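Visit report: the robotics club open evening at Mustcombe

Mustcombe is a further education college with a robotics club that meets after lessons from October to June. The club opens its doors once a year, and I went along in March with a group of parents and teachers from Estov. We arrived at 5.30 pm and signed in at the front desk.

The club has 34 members this year. They are split into 11 teams, and each team chooses its own task. The choices are pinned up by the entrance, and most of them deal with sorting, stacking or moving ordinary things.

We began in the main workshop. Two teams were getting wheeled robots ready for the Lomura Cup, a regional contest in which a robot has to follow a marked course and bring back a block. One of the robots lost the line at the second bend each time we watched. The team put this down to the sensor height and were changing the bracket when we left.

The next stop was the handling project. The students work with hand-held grippers and record everyday movements, which are later used to train a robot arm. The present task is a computer mouse and a round yellow mat. They had logged 138 recordings by the date of our visit and go through every one before it is kept. 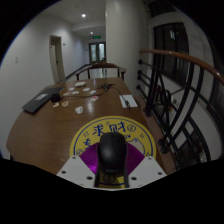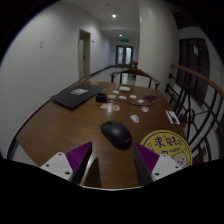
The handling project: gripper, mouse and yellow mat. Photos: Mustcombe Robotics Club

The students keep a written log with a line for each recording. A recording is dropped if the mouse slips or the view is blocked. One student told us that checking takes longer than recording, and that new members start with the checking so that they learn what a good one looks like.

Visitors were allowed a turn. I found the gripper lighter than I had expected, but it took me several tries to close it without pushing the mouse away.

The last part was a short talk in the canteen. The club buys its motors and spare parts with a yearly grant from Aigner, a local engineering firm, and the members pay a fee of £7 a term. Tea was provided. There were questions about the age limit (16 and over) and about whether beginners need to know any programming. They do not.

The open evening finished at 8 pm. Parking is at the rear of the college and the gate is locked at 8.30.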